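About Pusudville College

Pusudville College is an independent, non-denominational secondary school for students in Years 7 to 12. It was founded by families of the district who wished their children to complete their schooling without boarding in the city, and it remains a community-governed school. The College is registered to deliver the full secondary curriculum and offers both academic and vocational pathways in the senior years.

This page sets out how the College is organised, what we teach and how families may take part in the life of the school. Details of fees, uniform and bus routes are published separately and are revised before the start of each school year.

Our history

The College opened in rented rooms behind the old produce exchange, with 50 students and a principal who also taught Latin, geography and tennis. The present site on Rivadeneira Road was acquired in the College's second decade, after the closure of the wool store that had occupied it. The brick front of the store was kept and now forms the entrance to the library. The original loading doors may still be seen from the lower oval, although they no longer open.

Boarding was offered for a short period and was discontinued when the district bus service was extended to the northern properties. The former boarding house was converted to classrooms and is known as Jonent House. It accommodates languages, history and the senior study rooms. Former boarders who visit the College are often surprised to find the Year 12 common room in what was once the laundry.

More than 500 students are now enrolled. The College draws from the town of Pusudville and from farming localities on both sides of the river, and a number of families are in their third generation at the school.

Our purpose

The College exists to provide a thorough general education in a school small enough for each student to be known by the staff. We expect students to read widely, to write clearly and to conduct themselves with courtesy towards one another and towards the public. We hold that these expectations apply equally to students intending to go on to university, to those seeking an apprenticeship and to those returning to work on family properties.

The College does not select students by examination. Places are offered in order of application, with consideration given to siblings of current students and to families living beyond the town boundary.

Governance

The College is governed by a Council of parents, former students and appointed members. Council members serve terms of two years and may be reappointed. The Council sets policy, approves the annual budget and appoints the Principal, to whom the daily management of the school is delegated.

The current Principal, Candela Barroso, joined the College as a teacher of mathematics and later served as Head of Senior School. She holds a weekly open hour during term, for which no appointment is required. Families are asked to raise matters concerning an individual subject with the teacher in the first instance, then with the relevant head of department.

Minutes of Council meetings are available for inspection at the front office during business hours. The annual general meeting is held in July, in the library, and all parents and guardians are entitled to attend and vote.

Curriculum

In Years 7 and 8 all students follow a common program of English, mathematics, science, history, geography, a language, music, visual art, physical education and technologies. Spanish and Indonesian are offered, and students continue with their chosen language until at least the end of Year 8. Music in these years includes one term of choral singing and one term on an instrument lent by the College.

Elective study begins in Year 9. Students select two electives from a list published each year, which has lately included agriculture, drama, commerce, ceramics, food studies and computing. An elective proceeds only where enrolments are sufficient, and students are therefore asked to nominate a reserve choice.

Senior students undertake a program leading to the state certificate. Physics and specialist mathematics are taught on site every year, regardless of class size – a commitment made by the Council some time ago and renewed at each budget since. Subjects which cannot be staffed locally may be taken by distance education, with a supervised period allocated in the timetable. Vocational certificates in rural operations, hospitality and construction are delivered in partnership with training providers in the region, and students enrolled in them are off campus one day a week.

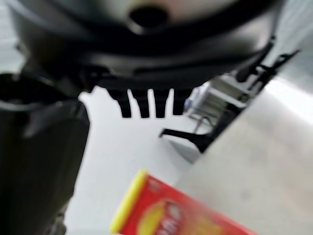
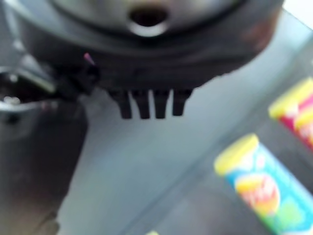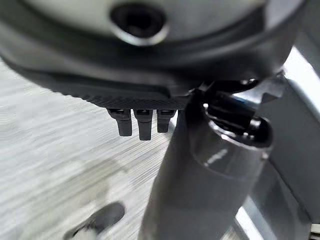
Homework is set in all year levels. The recommended limit in Year 7 is one hour on each of four evenings, rising gradually through the middle years. Teachers do not set work over the end-of-term holidays except in Year 12, and then only by arrangement with the head of department. Written reports are issued twice a year, and parent–teacher interviews are held midway through each semester.

Library

The Rivadeneira Library is open from 8 am until 5 pm on school days. Students waiting for the late bus are supervised there and may use the reading room or the quiet study area. The collection includes fiction, reference works, local newspapers and a district history collection of 2347 catalogued items, among them station diaries, survey maps and the minute books of several sporting clubs that no longer exist.

The history collection may be consulted by members of the public by prior appointment with the librarian. Items from it are not lent. Donations of papers and photographs relating to the district are welcome, provided that the donor is able to supply some record of their origin.

Student care

Every student belongs to a mentor group, which meets each morning before the first lesson. Groups combine students from different year levels, and wherever possible a student remains with the same mentor from Year 7 to graduation. The mentor is the family's first point of contact on matters of attendance, friendship, health and general progress.

A school counsellor is on site four days a week. Students may refer themselves, and conversations are confidential within the limits set by law. The College nurse maintains health plans for students with asthma, allergies, diabetes and other conditions. Families are reminded that plans must be renewed annually and that medication must be supplied in its original packaging, with the student's name clearly marked.

Mobile phones are to remain switched off and in lockers throughout the school day. Messages of an urgent nature should be directed to the front office, which will pass them to the student.

Sport and activities

All students take part in sport on one afternoon a week. Summer sports are cricket, tennis, swimming and touch football, and winter sports are netball, hockey, soccer and cross-country running. The College competes in the district association and hosts the cross-country carnival in alternate years, on a course that follows the river flats as far as the Pokia crossing.

The school orchestra and choir rehearse before school and perform at the winter concert. Debating, chess and a student newspaper are open to all year levels. The cattle team, formed by students of agriculture, prepares and shows steers at regional events and is responsible for the animals throughout the year, including weekends. Year 9 students attend a camp at Pokia, where the College leases a hall and cooking shelter.

Community

The College has long regarded its grounds as a resource for the town. The ovals and tennis courts are made available to local clubs outside school hours, and the hall is used for examinations, public meetings and the annual seniors' luncheon. Enquiries about hire should be directed to the Business Manager. Hirers are required to hold current public liability cover.

The Parents and Friends Association meets on the first Tuesday of each month during term. New members are welcome at any meeting. Funds raised by the Association have in recent years been applied to shade structures on the lower oval, instruments for the Year 7 music program and the resurfacing of two courts.

Enrolment

Applications for Year 7 are accepted from the beginning of a child's Year 5. Families wishing to apply for other year levels should contact the Registrar, as vacancies arise throughout the year and are not always advertised. An interview with the student and at least one parent or guardian forms part of every application. Copies of the two most recent school reports should be brought to the interview.

Bursaries are available on the basis of need and are assessed in confidence. Receipt of a bursary is known only to the Principal and the Business Manager.

Tours of the campus are conducted by senior students each term. Bookings may be made through the front office, which is staffed from 8 am to 4.30 pm on school days and until noon during the holidays.

This page was last reviewed by the College Council on Thursday, May 5, 2022.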